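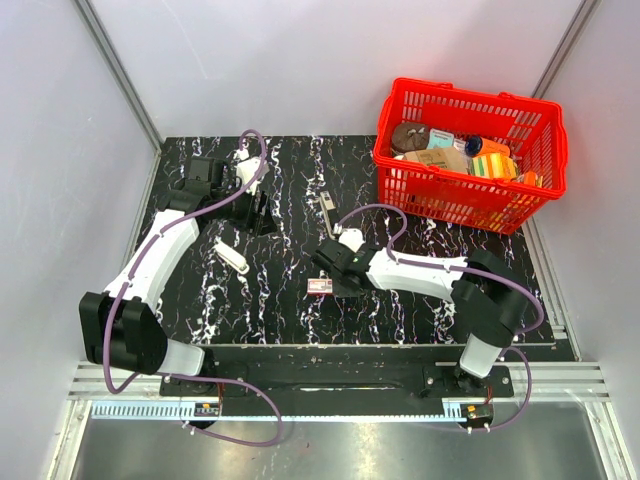

3.2 购物篮内商品的堆放与重心偏移

顾客手提购物篮时,篮内商品的分布很少是均匀的。先放入的商品占据篮底,后放入的商品落在哪里,取决于手伸入的方向、篮内剩余的空隙以及商品本身的形状。已有的装篮讨论多以装载率为指标,关注一只篮子能放下多少东西,对商品停在篮内什么位置谈得较少。本节讨论的是后一个问题。装载率相同的两只篮子,提起来的感觉可能差别很大,到收银台取货时的顺序也会不同。

我们把篮内空间按底面分为前左、前右、后左、后右四个区域,再按高度分为底层和上层,共得到8个单元。“前”指靠近操作者的一侧,“左”“右”以操作者面向购物篮时的方向为准。一件商品跨越多个单元时,以其体积占比最大的单元作为归属;难以判断的,记为跨区,不强行归入某一单元。购物篮本身摆得不正时,分区线跟随篮体转动,不跟随台面。

商品按外形与包装分为硬质盒装、瓶装、软包装和小件。纸盒有平整的面,可以互相依靠,也可以贴着篮壁站立。瓶装商品的表现与瓶身截面有关,圆瓶放倒以后容易沿篮底移动,通常要靠相邻的商品挡住。软包装会随周围商品改变形状,常常填进盒与盒之间的空当。小件商品单独记录,原因在于它们最容易滑到其他商品下面,结算时也最容易漏拿。

图2中,商品主要堆在篮内靠左和靠前的部分。橙色瓶子横放,深蓝色圆盖朝左,旁边塞着一件白色的小件商品;浅棕色的包装则贴近篮子的近侧。按上述分区方法,这类状态记为“前左偏置”。偏置一词只说明位置,不涉及重量,单凭外观无法判断重心是否同样偏向这一侧。

重量偏移另行测量。我们使用Quezada四点称重板,把购物篮放在板上,由四个角的读数推算重心在底面上的投影。每次测量之间称重板归零,购物篮的朝向保持不变。商品重量在装篮前逐件称过,用来核对总读数。核对不一致的记录予以剔除,多数是篮脚压在称重板边缘造成的。

商品清单参照Flamutero门店的日常品类编制,分为甲、乙两组,每组12件。甲组以盒装和袋装食品为主,乙组增加瓶装饮料和洗护用品。两组的总重接近,体积相差较大。清单中没有生鲜和冷藏商品,前者形状变化太大,后者表面容易结露,会影响摩擦。易碎的玻璃容器也没有列入。

装篮顺序对结果的影响比品类更明显。若先放入较大的纸盒,后续商品往往沿着纸盒的一侧依次排开,留下一块连续的空区;若先放入软包装,篮底高低不平,随后放入的盒子容易倾斜,上层的可用面积随之减少。乙组中瓶子先放时,横放的比例较高。瓶子后放时,已有的商品形成夹缝,瓶子更多地被插入夹缝,保持直立或斜立。斜立的瓶子在提篮行走时不太会滚动,但瓶盖高出篮沿的情况也多了一些。

在近200次装篮记录中,前左偏置是较常见的状态,后右区域则经常空着。一个直接的解释是操作距离:近侧的商品放下即可,远侧需要手臂越过已放好的商品。不过,我们把购物篮转过半圈后,偏置虽然减弱,却没有完全消失,说明篮体自身也有影响。栅格状侧壁上的孔槽会勾住软包装的封边,商品一旦靠上去就不大会再移动,后来的商品便以它为依托继续堆放。侧壁光滑的篮子是否有同样的现象,本次没有比较。

重量偏移与位置偏置的方向多数一致,例外集中在乙组。乙组中较重的瓶子如果落在右侧,即使左侧堆得更高,重心仍会偏右。由此看来,用商品占据的面积来估计提篮时的倾斜并不可靠,至少应当把瓶装商品单独计算。Ernholm仓配手册建议“重物居中,轻物在上”,这条规则在纸箱装货时容易执行,用到购物篮上却有困难。顾客按货架的先后次序取货,重物未必最先出现,等它出现时,篮子中部常常已经被占用。

篮沿的高度也需要说明。按照本文的记录办法,商品顶部超过篮沿即记为“出沿”,不论超出多少。出沿的商品以直立的瓶子和袋口收拢的软包装居多。后者的袋口可以压低,记录时不作处理,保持装入后的样子。我们起初曾按超出高度分级,但软包装的袋口在放下之后还会缓慢回弹,不同时刻读到的高度不一样,于是放弃了分级。

取出过程与装入过程并不对称。装入时靠后的区域使用较少,取出时靠后区域的商品反而往往较早被拿走,因为那里遮挡少,手容易握住整件商品。堆在前左区域的商品相互压着,通常要先移开上面的,才能取到下面的。小件商品在这一阶段最受影响:夹在瓶与盒之间的小件,会在相邻商品被取走后倒下或滑落,位置与装入时不同。为此,取出记录中每拿走一件便重新标注一次剩余商品的归属单元,不沿用装入时的标注。

购物篮的型号在全部记录中保持一致,均为Hustard的塑料手提篮,提手在装篮期间放下。同一型号的篮子使用久了,篮底会略有下凹,圆瓶因此容易向中部滚动。我们把下凹明显的篮子挑出,没有混入正式记录。篮子放置的台面保持水平,台面的花纹与颜色不作统一要求,分区标注只以篮体为参照。

跨区商品的处理仍有不足。较长的盒子常常横在前左与前右之间,按体积占比归入其中一侧后,会使另一侧显得比实际更空。下一节改用商品轮廓在篮底的投影来计算各区域的占用,并与本节的归属结果对照。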